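Gallery: White Bottles on the Wooden Table

I welcome you to the third part of my small gallery about ordering things. In the first part I showed drawers, in the second part glass jars, and now it is the turn of the small white bottles with white caps. Everybody knows this kind of bottle. Pharmacies use it, people who make vitamins use it, and at home it holds buttons, seeds or screws long after the tablets are finished.

My interest in them began with my mother. She kept hers in a shoe box, and every Tuesday evening she took all of them out, put them on the table and read the labels one after another with her glasses pushed up. I learned from her that a bottle should always stand before it goes into the box. When it is standing, you can read it, and you can see if the cap is closed well.

Please look slowly. The pictures are very simple, and I like them for this reason.

1. Five bottles in a plus sign

Five bottles stand on the light wood in the shape of a plus sign, with one of them in the middle. The gray tray near the front is empty.
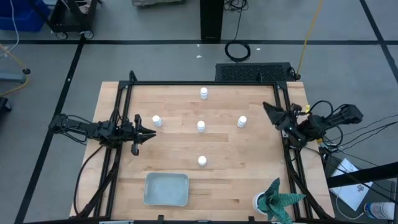

I often use this shape myself when I have only a few bottles. In a straight row they hide one another, and I knock down the neighbor when I reach for one of them. With free space on every side, my fingers can go around the bottle easily. My friend Calum Halliday prefers a half circle, and he says it is faster for him. I tried it for one month and then I returned to my plus sign.

The wood is also important to me. White plastic on a white table is tiring for the eyes, especially in the evening under a lamp. On a pale brown table the bottle has a clear edge. If your table is white, put a wooden board or a brown cloth under your things.

2. Two bottles, and a green neighbor

Two white bottles are on the table, one near the left edge and one closer to the center. To the right is a snake plant in a round white pot, with mottled stripes on the leaves.

I have had the same kind of plant in my kitchen for 4 years. It asks for very little water and it stands straight, so it does not take the working space. I only advise you to keep the pot away from the place where you sort, so that no soil comes near the caps.

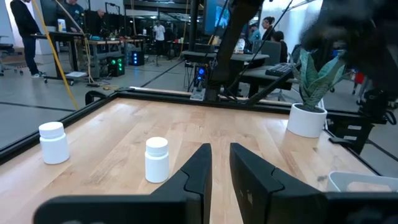 3. Into the basket

A white basket with rounded corners has an oval opening in its front, which serves as the handle. Two bottles are inside and a third one is held above them. On the wood, one more bottle stands by itself near the middle, and another is at the right edge.

A basket of this type is my favorite container for bottles. The hole in the front is good for carrying, and through it you can also see a little of what you have inside. At home I have a similar one, which I named Windwood after the street where I bought it. I do not fill it to the top. When the bottles lie in two layers, the lower ones are forgotten until spring, and this is how I once found a bottle of dried beans that was older than my bicycle.

If you sort medicines, please keep the labels turned to the outside and store the basket high, where children cannot reach it. For buttons and seeds any shelf is fine.
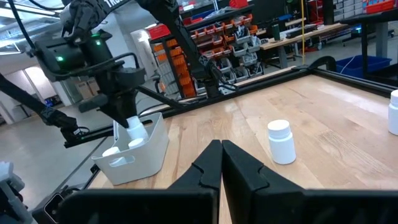

Amr Radwan wrote to me that he would never put bottles in a basket without a divider, because they roll when you carry them. He cuts a piece of thick cardboard, folds it to a cross, and each bottle gets its own corner. I have tried his idea with my Windwood basket and it works well, but the cardboard must be changed when it becomes soft.

The next part of the gallery will be about lids without boxes. If you have many of them, please write to me in November, when I have more time for letters.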